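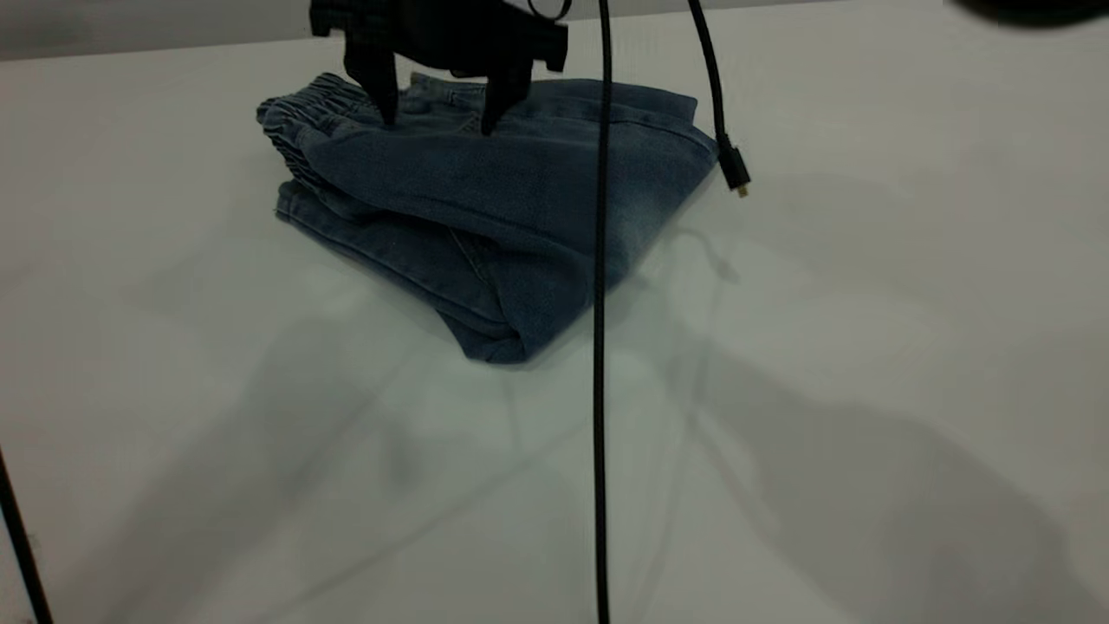 Does the Hundent Fusby hauler need glue?

The main structure holds by friction alone. Glue is optional, and the only place it helps is the pair of antenna masts on the bridge, which have a shallow socket and come loose when the model is dusted.

Hundent Fusby Heavy Hauler: building set review

The Fusby is a freight spaceship in the larger Hundent range, sold as a display model for older builders. It has 2000 pieces. The bags are numbered by stage, and the stages match the chapters in the manual, so only one stage has to be open at a time. Our copy was bought at retail from Ivwood in September and came with every part present, plus a small bag of spares covering pins and the smallest plates.

Manual

The manual is one bound book. Steps are printed on a pale gray background, and new parts are outlined in orange. The outline is necessary, as most of the hull is built from dark gray on dark gray. Two colors are still hard to tell apart in print: the dark gray and the black used for the frame pins. Under a warm lamp they look the same. Checking against the parts list at the top of each step solves it, but it slows the early chapters down.

Subassemblies are called out in boxes with a multiplier. The boxes are easy to read. The rotation arrows are less so, and twice the arrow is printed after the step in which the model has already been turned.

Frame and hull

The build begins with the spine, a long beam frame with cross members. It is stiff by the end of the first chapter and can be picked up from either end. The cargo section hangs from the spine on side-mounted brackets, and the hull panels clip to those brackets. This is the same approach Hundent used on its smaller tug, scaled up, and it works well here. Panel gaps are even on the upper hull. On the lower hull there is a visible step between the second and third panels on the left side. We rebuilt that area and the step remained, so it comes from the design of the bracket. 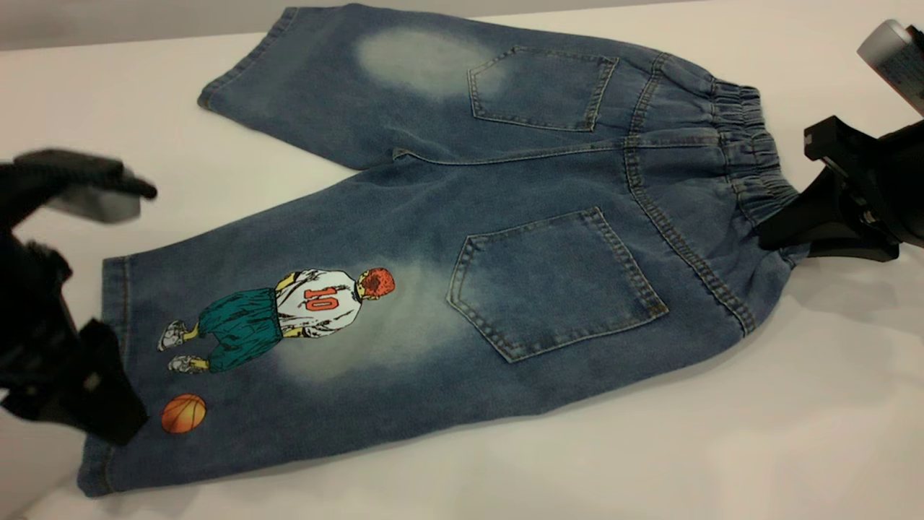
The engine block is the best part of the set. Each nozzle is a ring of curved plates around a geared core, and turning the knob behind the tail fin opens all the nozzles together. The gears mesh without slack. Installing the last ring takes patience, as the teeth need to line up before the block is closed, and the manual shows the correct alignment in a drawing that is too small.

Repetition is the main cost of the build. The cargo containers account for 300 pieces and are identical apart from the door color. Building them in one batch is faster than following the manual, which spreads them over several chapters.

Part quality

Clutch is consistent across plates and bricks. Tiles are slightly tighter than average and need a separator to remove. One is included. Gate marks are visible on the transparent parts, mostly on the inside face. Color match is good in dark gray and weaker in the rust red used for stripes, where two shades can be seen side by side in daylight.

All markings on the hull are printed. The exception is the registry plate on the bridge, a sticker on a curved tile – it lifts at one corner unless pressed down along the full edge.
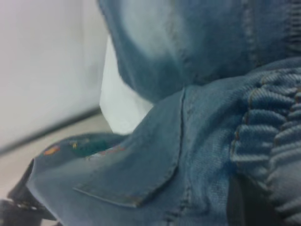

R. OKEKE

Display and stand

The stand is a plain black frame that takes the ship level or nose-up. Level is stable. Nose-up puts most of the weight on a single hinge, and the model drifts down over several days. A second hinge from the spares of another set stops the drift, and there is room for it in the base.

The ship is long and will not fit a standard bookcase shelf facing forward. It fits at an angle. The landing gear can be folded without removing panels, and the gear doors stay shut when the model is carried.

Compared with the tug

The Hundent tug has 1000 pieces and shares the engine design, without the linked opening. It is the easier build and has the sturdier stand. The hauler has the better frame and much more interior, including a bridge with a removable roof and a crew room that can be reached by lifting one container. Builders mainly interested in the mechanism should choose the hauler. For a shelf model with less repetition, the tug is enough.

Good: stiff spine, linked nozzles, printed markings.
Not so good: weak nose-up hinge, lower hull step, red color match.

Replacement parts are ordered through the Hundent site by the part code at the back of the manual. We asked for one red tile, and it arrived in the lighter shade.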